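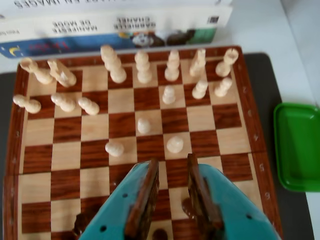 *Folding wooden chessboard with coordinates on the border*

# About Wistora

Wistora is a local news publisher covering Mandstead and Fulwood. We put out a free weekly newspaper, a website that is updated every weekday, and an email newsletter that goes out at 6:30 in the morning. The paper is printed in English with a section in Spanish. The website carries both languages, and most news stories appear in both.

We are independently owned. We have no parent company and no sister papers in other markets.

## How we started

Wistora began as an email. Nuria Ejigu had been a copy editor at a daily paper that cut its Mandstead bureau, and she started sending a summary of city council meetings to people who asked for it. The first few issues were plain text, with no advertising and no name. The name came later, when she needed something to put on a bank account.

The newsletter grew by being forwarded. Business owners on Helmy Street began asking whether they could buy space in it, and then whether there would ever be a printed version they could leave on the counter. The first print issue was eight pages and came out in November. Two of those pages were the high school sports schedule, which is still one of the most read things we publish.

Fulwood was added after that town's own weekly closed. We did not buy the title or its archive. We hired its last reporter, kept its obituary rates, and took over the racks that the landlords were willing to let us use.

The Spanish section started as a single page of translated notices: school enrollment, trash pickup changes, clinic hours. It now has its own editor and its own assignments. Stories move in both directions. A piece reported in Spanish may run in English a week later, and we credit the original reporter in both places.

## What we cover

Most of our reporting time goes to local government, schools, housing, and small business. We send a reporter to every regular meeting of the Mandstead council and the Fulwood town board, and we post the agenda packets on our site before the meetings.

We also run:

- Obituaries, which may be submitted by families or funeral homes
- Legal and public notices
- High school and recreation league sports
- A calendar of events
- Letters to the editor, in either language
- A puzzle page with a crossword, a word search, and a chess problem

We do not cover national politics unless there is a direct local effect, such as a federal grant for a road or a visit by an officeholder. We do not run wire copy on the front page. Crime reporting is limited to cases where charges have been filed or where there is a matter of public safety. We do not publish booking photos.

We do not endorse candidates. Before each local election we send every candidate the same set of questions and print the answers in full, up to the word limit they were given. Candidates who do not reply are listed as not having replied.

## The print edition

We print about 2,000 copies a week and drop them at 105 locations, including grocery stores, laundromats, libraries, churches, clinics, and both train stations. The paper is free. Please take one copy per household. If your club or office would like a bundle, write to us and we will add it to the route.

Home delivery by mail is available for a yearly fee that covers postage and handling. Mailed copies usually arrive a day or two after the racks are filled. If your copy has not come within a week, let us know and we will send another or add a week to your subscription.

We are sometimes asked whether the print edition will continue. There is no plan to end it. Print advertising still brings in more than half of our income, and a large share of our older readers do not use the website at all. The page count goes up and down with advertising, so a thin issue in January is normal.

Back issues are kept at our office for a year. Older ones are available as PDF files on request, except for the first four print issues, for which the page files were lost. We have paper copies of three of them. If you have the fourth, we would like to borrow it and scan it.

## How we are funded

Our income comes from display advertising, public notices, mail subscriptions, and reader contributions. Contributions are not tax-deductible, because Wistora is a business and not a charity.

Advertisers do not see stories before publication. They cannot pay to have a story run or to have one taken down. Paid articles are labeled "Paid Content" in English and "Contenido pagado" in Spanish, and they are set in a different typeface. We do not accept paid articles from political campaigns. Campaigns may buy display ads at the standard rate, paid in advance.

We do not sell or rent our email list.

## Who works here

Nuria Ejigu is the publisher and the editor of the English pages. She is responsible for everything that appears under the Wistora name, and complaints that are not settled by a reporter or section editor go to her.

The rest of the staff is made up of a Spanish editor, three reporters, a part-time sports writer, a designer, an ad representative, and two drivers. We also pay freelance writers and photographers. Freelance rates are posted on our contributors page and are the same for both languages.

We take one paid intern each semester. Applicants should be able to report in English or Spanish and should be able to get to evening meetings in both towns. A journalism major is not required. Send a short letter and two writing samples. Class papers are fine.

## Corrections

We correct errors of fact as soon as we can confirm them. On the website, the correction is placed at the top of the story with a note saying what was changed. In print, corrections run on page 2. If the error appeared in a translation and not in the original, the note says so.

We do not remove stories from the archive on request. We will update a story about an arrest or a lawsuit if you send us a court document showing how the case ended, and we may take a person's name out of search results when charges were dropped. Each of these requests is read by two editors.

## Using our work

Teachers may copy articles for classroom use without asking. Anyone else who wants to reprint a story or photo should write first. We usually say yes to community groups, provided the byline stays on and the text is not changed. There is a fee for commercial reprints.

## Contact

Wistora
802 Helmy Street
Mandstead

The office is open on weekdays from 9:00 a.m. to 4:00 p.m. and closes for lunch from noon to 12:30. The entrance is on the side of the building, next to the parking lot. We have no office in Fulwood, but the Fulwood reporter keeps hours at the public library there, and the current times are printed on the calendar page.

News tips and letters may be sent by email, by mail, or through the slot in the front door. Letters need a name, a town, and a phone number. Only the name and town are printed. The deadline for letters, calendar items, and classified ads is noon, two business days before the paper comes out. Obituaries are accepted until 5:00 p.m. on the day before printing.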